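HOUSEHOLD INVENTORIES AS A SOURCE
Notes for session 4 (October)
Convenor: Fiona Semple. Notes typed up by Calum Lamont from the board and the handout, tell me if anything is wrong.

Reading for this session: Urrutia, chapter 2, plus the Mackay transcript (in the course folder, file is big, start early).

1. What an inventory is

List of moveable goods in a house. Usually made after a death, sometimes for a debt, a sale or a marriage. Not the building. Not the land. Sometimes the crops if they were already cut.

Who made it: two or three neighbours, called appraisers. Walked through the house with a clerk. Clerk often the only one who could spell. So the words are the clerk's words, the values are the neighbours'. Keep these apart in your essays please, last year's lot mixed them up constantly.

Why it was made: to pay what was owed and share out the rest. Everything in the list follows from this. Things with no resale value get skipped or lumped.

2. Our main example, the Mackay inventory, 1792

Widow's house, two floors, small yard. 122 separate entries. Total value £24 and some shillings (see last page of transcript, the adding up is wrong by a few pence, leave it as is).

Rooms in order of the walk: kitchen, back kitchen, parlour, stair head, front chamber, back chamber, yard. Note they start in the kitchen. Most do. Warm, and the door was there.

Kitchen has more entries than all the upstairs put together. Raghavendra Rai's point from the seminar: this doesn't prove she lived in the kitchen. It proves the kitchen had a lot of small things worth a penny each. Beds are one entry and may be worth a third of the house.

Entries to look at closely:
- "one old kist and what is in it"
- "a parcel of baskets"
- "sundry small articles on the dresser"
- "lumber"

3. The problem of lumping

"Parcel", "sundry", "lumber", "other trifles". All of these hide things. The clerk is tired, or the light is going, or the things aren't worth the ink.

Yamila Urrutia calls these the closing words (ch. 2, near the start). They tend to come at the end of a room. Her count: in the Wustard parish set there are 770 inventories and hardly any without at least one closing word. She reads them as a sign of pace, how fast the walk was going. Theerawat Chaiyaporn disagrees, thinks they are a legal formula to cover anything forgotten so no heir could complain later. Both could be right for different clerks. Good essay topic, nobody took it last year.

4. Containers

Big topic, we ran out of time on it. A container is awkward for the appraiser becuase it is an object and also a place where objects are. Do you value the box, or what's in it, or both together?
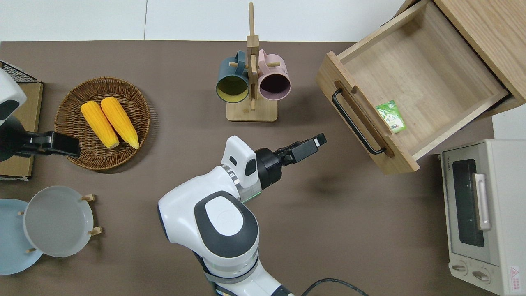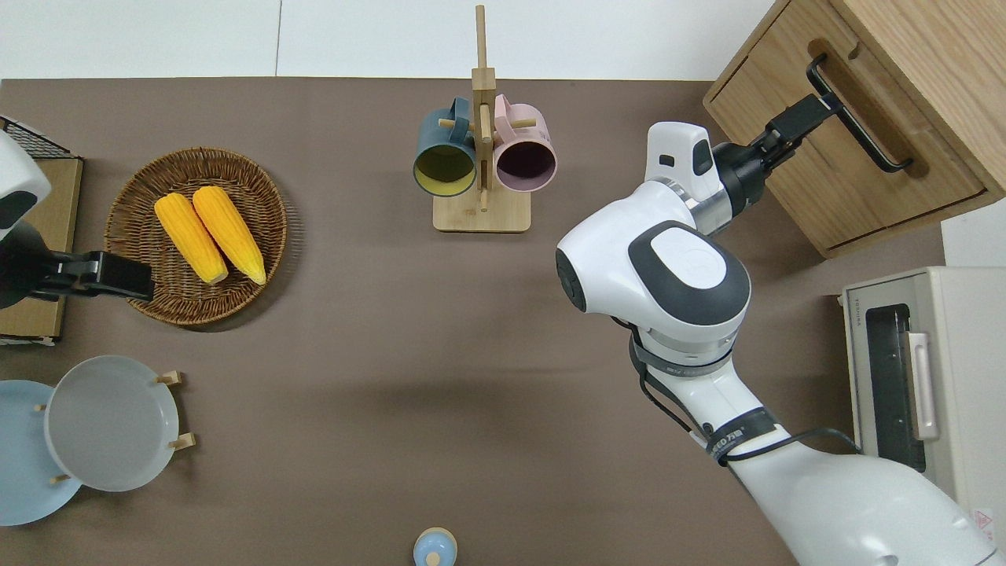
Clerks had three ways round it. Either name the container and stop ("a chest"), or name it and wave at the inside ("a chest with linnen"), or open it and list the lot. Which one they pick tells you whether they looked in. Try it on something ordinary: the round wicker basket on the brown tabletop would go down as "one basket" and be done with, a drawer with a bar handle in a light wood cabinet would most likely get no line at all, the cabinet gets the line and the drawer dissapears into it. Drawers are almost invisible in the Mackay list. The one exception is the parlour desk, where "papers in the drawer" is entered with no value. Papers matter because of debts. So the drawer turns up only when the law needs it.

Baskets: cheap, broke, got replaced, mostly under "parcel". If a basket gets its own line, ask why. New? Large? Used for a trade? Ms Semple says the single "herring basket" in the back kitchen is the best clue we have to what the late husband did.

Locked containers: look for "key wanting". Means they couldn't open it. Value then is for the outside only.

5. Order of the list

Don't re-sort the entries straight away. Everyone wants to put them in a spreadsheet by type. Fine but keep a column with the original number. Once you lose the order you lose the walk, and the walk tells you what stood near what. Pots next to spinning wheel = spinning wheel in the kitchen, even where no room is named.

Watch for doubling back. Mackay goes up to the chambers then has two kitchen items near the very end ("a girdle", "one pair tongs"). Forgotten, or carried in from the yard, or someone gave them back after the funeral. We can't know. Say so in the essay, don't pick one.

6. What is missing

Clothes of the widow: often left out, counted as her own.
Food: only if stored in bulk.
Anything fixed to the wall. Shelves, sometimes the bed if built in.
Things given away before death, or taken by family on the night. Urrutia has a good page on this.
Children's things. Almost never.

So a bare room in the list isn't always a bare room. Compare with the sale roll where there is one. For Bralari house (session 5) we have both and they don't match at all.

7. For next time

Read the Bralari inventory, short, four pages. Mark every closing word. Mark every container and write next to it which of the three ways the clerk used.

Half a page on one item you can't explain. Not a full essay.

Glossary is at the back of the Uvura reader (kist, girdle, bowie, plenishing). If a word isn't in there ask at the start of class, 10 am sharp, room is needed after us.

Essay titles go to Fiona by end of month. Chaiyaporn article is short loan only so share it round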